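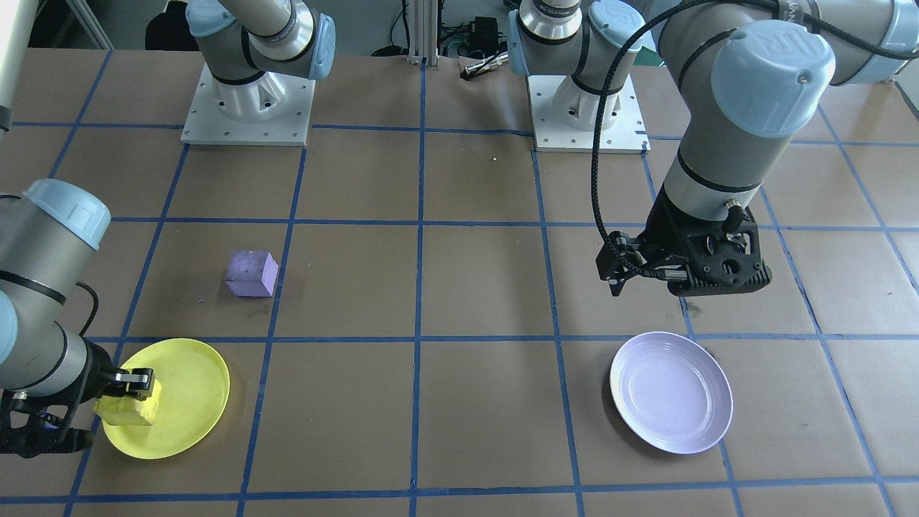
Station 2 at Drivitz, both arms on the papered table. Yellow block on the yellow plate, white plate still free.

Visit notes, Drivitz demo collection room

Typed up on the train home and barely cleaned up. Posting now or it never gets posted. Went in February, one afternoon, with two others from Plasby. We wanted to see how another shop gathers examples before we spend money on our own.

Getting there: take the second entrance, past the loading dock. The first one has a Drivitz sign on it and is locked. Lost ten minutes to that. Sign in, shoe covers, phones ok except near the server closet.

The job they are collecting right now is blocks and plates. Pick up a foam block, put it on a plate, let go, back off. Sounds like nothing. They want 1,442 good episodes of it before the first real training run and they were well short when we came by. An episode is one full go, start pose to finish, with camera video and joint positions saved together. Operator drives the arms by hand from a pair of small leader arms, off to the side. No scripts. They tried scripted motions last year and the model learned to be very good at the script.

Table first, as everyone asked about the table. Brown paper over the whole top, blue tape laid both ways to make squares. The tape is for the people. Before each episode a screen tells the operator which square gets which plate and where the block goes, and the operator sets it up by eye. Roughly in the square is fine, they don't want it perfect. Paper gets changed when it scuffs. I asked if the model just learns to read the tape. Fair question apparently, they plan a batch with the tape pulled up. Not done yet.

Arms are URs, one each side of the table, white mounting plates, black grippers. One of them does the placing and the other one hangs over its own half with its fingers open and waits. I figured the waiting arm was wasted. No, they record it too, the model has to learn when to hold still. Our own plan had one arm parked outside the workspace and I think that is now dead.

Soft blocks are a good call. We watched the yellow one get pressed onto the plate a good bit harder than needed and no alarm, no fault, no chipped plate. With the hard plastic parts we use at home that's a protective stop and a walk to the pendant. Purple cube was out on the paper as well, off by itself. Some episodes have a block on the table that is not part of the task, so the model sees things it should leave alone.

Pace. 44 episodes in a good session, they said, and a session is one operator until they get tired. Reset takes longer than the episode does. Watched a run of resets and it is pretty dull work, lean in, move plate, move block, step back, pedal. They swap people a lot and it shows in the data: one operator comes in high and drops, another slides in low from the side. They keep both. I would of thought you'd want one clean style but their view is that a mix helps as long as nobody dithers. Dithering is what gets an episode thrown out. Long pauses, regrasps, nudging the block around after letting go.

Review is done in software called Zerkar. Two panes, video on the left, gripper opening and joint traces on the right, one key for keep and one for bin. Reviewer is never the operator who drove it. There's a third key for "odd", and odd ones get looked at as a group at the end of the week. Wish we had that. We have a spreadsheet.

Hit a snag halfway through our visit, recording stopped on one camera and the session kept going without it. Caught it after a couple of episodes. They now want a check at the start of every episode, was only at the start of the session. Writing that one down for us too.

Second room was quick. Gulyás is the name on the door, it's the contractor who builds their leader arms. Bench, printers, a drawer of springs. Leader arm is lighter than I expected, with a trigger for the gripper. I had a turn. First try I dropped the block next to the plate, second try ok. The lag is small but you feel it at the wrist. They say people settle in after an hour or so, and they don't keep a new operator's first 64 episodes at all. Straight to a practice folder.

Things I asked and got no real anwser to:

How many examples until a new plate color works without new data. Depends.

Whether they'd share the raw set. Maybe the blocks part, legal is looking.

What happens when the lighting changes. They keep it even over the table and the blinds stay down. So not tested much.

For us: order foam blocks. Tape a grid. Get 300 episodes down on one arm pair before we argue any more about the model. Someone needs to price the pedals, ours are the cheap ones and they double click.

Coffee was good. Parking is free after the gate but get a ticket anyway.

Posted 3 April 2020. Slides from the intro talk to follow when I find the file.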